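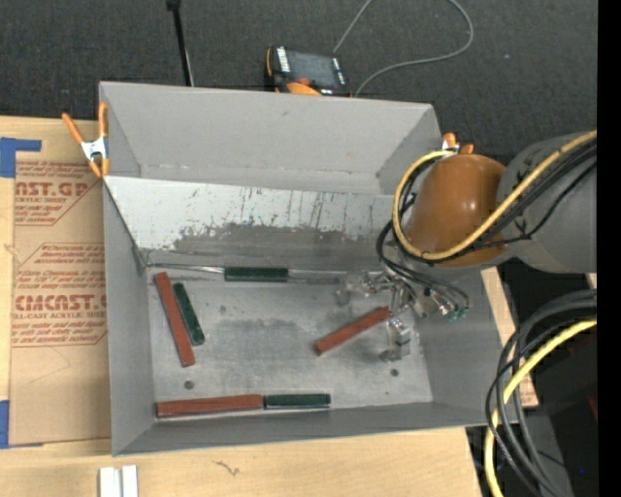
Counting stock is a waste of a morning when the computer already knows the number, somebody said as we were packing up last time. I've been thinking about that ever since, so I've moved things around and we're starting there.

Small Shop Basics, Session 4: Stock You Have and Stock You Think You Have
11/11/2025

Print this page | E-mail this page

The computer doesn't know the number. It knows what somebody typed in when the delivery came, minus what went through the register. Everything else that can happen to a box of hinges (and a lot can happen to a box of hinges!) is invisible to it. When I ran the parts counter at Avmont we had a cabinet hinge that the system swore we had 300 of. I went and counted, twice, and got 238. We never found all of the missing ones. A few had gone out as free replacements, one carton had been received short, and a handful turned up in the bin for a different hinge that looks the same unless you hold them side by side.

So there are two numbers, and we'll use these names for the rest of the course:

Book stock: what the records say.
Shelf stock: what you'd find if you went and looked.

The gap between them is usually called shrinkage. People hear that and think of shoplifting, and sure, that's in there. But damage is in there too, and miscounts, and the wrong item grabbed in a hurry, and returns that got put back on the shelf and never put back in the system. Please don't start your first job by accusing your coworkers of stealing. I've seen it done and it's a long year for everybody afterward.

How often to count

The old way is to close up once a year and count everything. It's miserable, people get tired after lunch, and the numbers from the afternoon are worse than the numbers from the morning. I like cycle counting a lot better: you count a small piece of the shop every week, and you visit your important items more often than the rest.

"Important" here means money moving through, so take units sold times unit cost and sort from the top. You'll see a short list of items doing most of the work and then a very long tail. Call them A, B and C. My own habit is A items monthly, B items every quarter, C items once a year. Change it if your shop is different.

Search this site Go

Loose small stuff, like whatever lives in open metal bins, I'd weigh. Weigh a known quantity first, then the lot, then divide. Empty the bin or subtract the weight of it. I forgot to do that once and we were rich in washers for a week.

When to reorder

The formula on the board was:

reorder point = (average daily sales x lead time in days) + safety stock

Lead time starts when you notice you need to order and ends when the goods are on the shelf ready to sell. Supplier catalogs only give you the middle bit. If the order sits on your desk over a long weekend, that's lead time too, and it's yours.

For the homework, use the Szekeres paint shop. They sold 4,000 rollers the year before last and 3,000 last year, and nobody touched the reorder point. Work out what that did to the back room. Then tell me whether you'd use last year's figure, the average of the two, or something else, and why. There isn't one right answer but I do want to see the arithmetic.

A few of you asked about software. We'll look at Trukel in the lab, and you can do every bit of this in a spreadsheet if you'd rather. Jillex I haven't used enough to have an opinion on.

Reading: the chapter on safety stock, skip the part with the square roots for now. The field visit is still planned for April, closed-toe shoes please.

This site uses cookies to remember your settings. Accept | Learn more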